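Home Docs Downloads Release notes Support

Tevunance Grasp Planner – Set-up Guide
Section 11: Teaching a top grasp on a small spouted object

12 shares 2 comments

Complete Section 10 (hand–eye calibration) before starting. The procedure applies to multi-fingered hands driven through the Pacheco bridge. For parallel grippers, use Section 12.

11.1 Preparing the planner

1. Start the bridge and wait for the status line to read READY.
2. Connect the planner to port 1221. If the port is in use, change it in the bridge settings and in the planner profile. Both values must match.
3. Load the table model. Check that the plane height agrees with the calibration result to within 2 mm.
4. Set the speed override to 11 per cent.
5. Open the Objects panel and run Segment once. Each item on the table should receive its own mask.

Note: Dark objects on a white table segment well, but their depth is often sparse. If a mask has holes, raise the exposure one step and run Segment again. Do not fill the holes by hand – the planner treats painted pixels as measured surface.

11.2 Recording the grasp

6. Select the target mask and choose Approach > From above.
7. Mark the spout as a keep-out region. The fingers may pass beside it but must not close on it.
8. Jog the hand down until the fingers surround the upper part of the object, then close under force limit.
9. Press Record pose with the object still resting on the table.
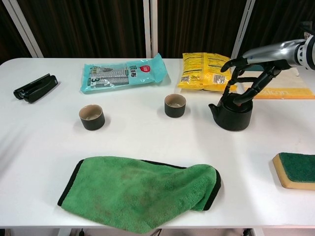 Figure 11-2. Hand closed on the teapot from above, near the lid. Spout to the left, cups outside the grasp.

10. Compare the recorded wrist pose with the proposed one. If they differ by more than the tolerance in the profile, keep the recorded pose and discard the proposal.
11. Leave all other items in the collision set, including flat ones. A towel or packet that is removed from the set will be ignored by the path planner during the lift.

Caution: Keep one hand on the stop button during steps 8 and 9. The force limit does not apply to wrist motion.

11.3 Checking the result

12. Run Replay in simulation 100 times with pose noise enabled. Failed runs are listed by seed number.
13. If failures cluster on one side of the object, widen the keep-out region and repeat from step 7.
14. Save the grasp under the object name. Names are case-sensitive.

The default noise values were set by Nayara Fagundes on the Heselthorpe test bench in July and suit rigid objects only. For cloths and sponges, load the Ilby soft-item profile before step 12.

Previous: Hand–eye calibration Next: Parallel grippers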